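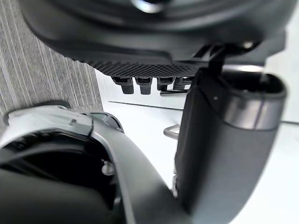
Zuweira Addo wrote in to say that my rainwater tank figures from March couldn't be right, and that a roof the size of mine in Coltudbridge should yield a good deal more over a year.

She has a point. I'd logged 2,011 litres against a calculated 2,887 and put the gap down to gutter overflow. Having gone back through the notebook, I think the first-flush diverter is the larger part of it. The slow-release valve was set too far open, so it kept bleeding between showers and had to refill before anything reached the tank.

Changes so far:

- valve closed down by 2 turns
- leaf screen swapped for a finer mesh
- gauge read in the morning, before the garden tap is used

The tank is a second-hand 1,000 litre unit, so some loss to overflow in heavy rain is unavoidable. A second one plumbed in parallel would help – the slab is wide enough, but the downpipe would need moving.

I'll keep the same log columns so the two sets can be compared. The colour of the water hasn't changed.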